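Home Search Threads Saved Log in

We use cookies to remember your settings. Accept / Manage

Allorside Desk Diaries
@allorsidedesk

THREAD: the great cable sort-out, or how I fell in love with a green plastic organiser (1/10) 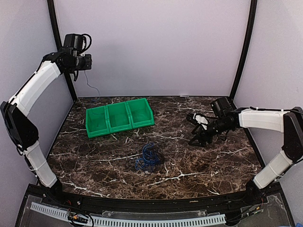 2/10
Blue cable first!

It's the one that annoys me most, so it gets to go first. Tangled, loosely coiled, lying on the marble-patterned top right in front of the bins. I love that dark brown with the white and tan veins by the way, it makes even a knot of cable look quite grand.

3/10
Right, the bins. Three of them, green, joined side by side, with open fronts. I have tried tubs with lids (you never put the lid back) and a drawer (don't get me started on the drawer). Open fronts win every time for me. You just reach in and grab!

4/10
My plan is left bin for long cables, middle for short ones, right for adapters and all the odd little bits that don't belong to anything. I did think about sorting by colour but then I'd have one blue cable living alone like a king and everything else squashed in with the black ones.

5/10
Untangling tip, learned from a very bad evening in Brutcombe with 30 metres of garden extension lead: find one end and DON'T pull. Loosen the whole lump first, shake it out a bit, then walk the end back through. Pulling makes tiny hard knots and then you need a fork.

6/10
Then coil it in big easy loops, about as wide as a side plate. Over, then under, over, then under. It feels all wrong for the first few goes and then your hands just get it, and the cable drops open beautifully next time you want it. So satisfying!!

7/10
Ties: I'm using the soft wrap-around kind, cut from a roll. 70p for a strip at the market in Trindville and I've still got most of it. Please don't use elastic bands, they go sticky over the summer and you'll be picking bits off until September.

8/10
Someone asked last time about labels. Yes! A fold of masking tape near the plug end, written on in pencil so you can change it. Mine say things like "lamp" and "old speaker" and, on one of them, "???"

9/10
Also the organiser sits at the back in the middle, and I'm keeping it there. I had everything in a side corner for ages and it just became a place to pile post. Back and centre means there's a good bit of table in front to lay a cable out on while you're working through it.

10/10
Next up is the Xenos box, which has been under the stairs since we moved and which I'm fairly sure is all phone chargers. If you've got a good way of storing the really fat stiff ones that won't coil, tell me, I'm all ears!

92 likes

More from Allorside Desk Diaries
The drawer: a sad story in four posts
Masking tape, ranked
What I keep on the Brutcombe shelf
Trindville market finds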